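I keep this README next to the fruit log so I don't have to re-explain the whole cubby setup every time I open the spreadsheet. It covers how we store fruit on the white shelves at Flodville, what the columns mean, and a few things I got wrong early on. If you just want the numbers, skip down to **What's in the log**.

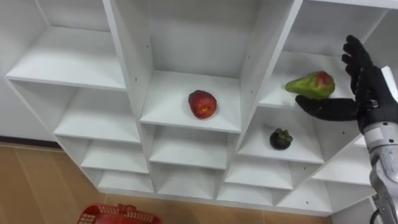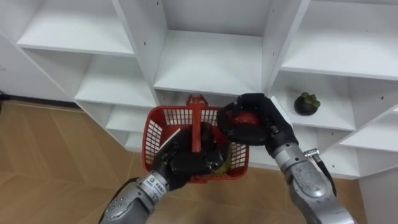

White cubbies, with a mangosteen on a shelf in both shots.

## How the shelves work

One piece of fruit per cubby, that's the main rule! I used to pile things up in bowls and the pears at the bottom always got bruised before I noticed (so many sad pears). Now everything gets its own square and I can see at a glance what needs eating. Plenty of cubbies stay empty and I like it that way – it makes wiping down so much easier.

When it's time to clear the shelves, everything goes into a basket. I go for the mesh kind with one handle over the middle, since crumbs and bits of leaf fall right through and you can rinse the whole thing in the sink. Soft fruit goes in last.

## What's in the log

The file is `resumell.csv` (Resumell is just what I call the project, don't read anything into it). There are 2252 rows, one for every time a piece of fruit went on or came off a shelf. Of those, 1361 are apples, because I buy way too many apples.

| column | what it means |
|---|---|
| `fruit` | apple, pear, mangosteen and so on |
| `cubby` | column letter, then row number from the top |
| `move` | `on` or `off` |
| `week` | 1 to 52 |
| `note` | whatever I felt like typing |

## Stuff to know before you use it

- Weeks start on Monday.
- Mangosteens were logged as "mango" for the first 3 weeks. I fixed the ones I was sure of, so treat any early mango with suspicion.
- Fruit from the Abbasi stand and fruit from the Bruvudthorpe market are mixed together. I do want to split them out at some point.
- A blank `note` means I was in a hurry.
- Ripeness isn't in here. I tried scoring it and my scores were all over the place – one day a pear was "firm" and the next day the same pear was "very firm", so I dropped the column.

## To do

- Relabel the bottom row, the tape keeps peeling
- Decide if tomatoes count (I say yes)
- Add the June rows I wrote on paper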